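Takeout for an office lunch, how do I keep the fried stuff from going soggy?

Posted in: Eating Out & Takeout
2019-07-05

Ravindra Tomar
I got put in charge of the lunch order for our office over in Cetodberg and I'm already regretting it a little. There are 30 of us. Last time we got trays from Portela, which is a great little place if you sit down there (the grilled shrimp, wow), but by the time everything made it across town and up to the third floor the tempura was limp, the fried rice had turned into one big brick and the salad was warm. I paid $222 and people were polite about it, which was worse than if they'd complained!

I'd like to use them again because the owner is lovely and they gave us extra sauce without charging. But I also have people telling me to switch to Skella, who do the build-your-own bowls. So, does anybody have a way of ordering fried food for a group that still eats well half an hour later? Or do I just give up and get sandwiches? We have one microwave and a fridge that's mostly creamer. Two vegetarians, one person who can't have sesame, everybody else eats anything.

stedul_lunchlady
Oh I have been doing this for years at a repair and testing shop out in Stedulbridge, so let me save you some grief. Steam is what's killing your tempura. When they snap the lid on a hot tray the food just sits there sweating the whole drive. Call the restaurant, don't use the app, and ask them to leave the lids cracked or poke holes in them, and to put the fried stuff in paper bags or cardboard instead of plastic. Most kitchens will do it if you ask nicely and don't call at noon. I call by ten. Then when you pick up, leave the bags open in the car. Your car will smell like a fryer until the weekend but the shrimp will crunch. 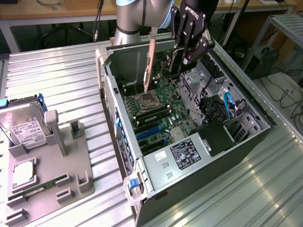 Second thing, and people skip this, is where the food is going to land when you walk in with it. I've stood there with both arms full of hot noodles more than once looking for a flat spot, and every minute you spend clearing one is a minute the trays are stacked on top of each other steaming. So go and claim your table before you leave for the pickup. And pick a real one. Our big silver table is right there and everybody always says oh just use that, but the top is ribbed aluminum, and there's usually a computer tower lying on its side on it with the motherboard showing, so no, I'm not setting down a quart of miso soup next to that. We use two folding tables by the front door with a plastic cloth. Spread everything out in one layer, lids off right away, fried things at the far end away from the soup. Sauce on the side, always, always. If they drizzle it in the kitchen you've lost before you even pay.

For the rice, order plain steamed. Fried rice packs down in a deep tray and never comes back. If your crowd has to have it, ask for it in shallow trays and fluff it with a fork when you open them. Salad gets its own bag and rides up front with you with the AC on it.

And for your sesame person, get them a separate box with their name on it, made up in the kitchen. Don't make them pick around the trays. I'd say the word allergy on the phone and ask about the oil and the dressing too, not only the seeds.

mikeyB
just get the bowls from Skella. nothing in them is fried so nothing goes soggy. problem solved

Ravindra Tomar
Thank you both! I called Portela this morning and she was totally fine with the paper bags, said she wished more people asked. I'm going to try a half and half, grilled chicken and shrimp in the trays and only a small amount of tempura. mikeyB, I did look at the bowls but when I added it all up with the extra toppings it was a good bit over what they let me spend.

portside_dana
Adding one since I used to work the counter at a place like this. Ask what time they actually drop the fryer for your order. A big order is often cooked early and parked under the lamp so the lunch line doesn't back up, and then it doesn't matter how you carry it. If you say you'll be standing there at 11:20 and then you really are standing there at 11:20, they'll time it for you. If you're the person who shows up twenty minutes late every time, they won't bother, and I can't say I blame them.

Also the microwave won't help with tempura so don't let anybody try. A toaster oven will, if you can talk the office into one. A few minutes on the rack and it's pretty close to fresh. Tip the kitchen on a big order, too, they remember you.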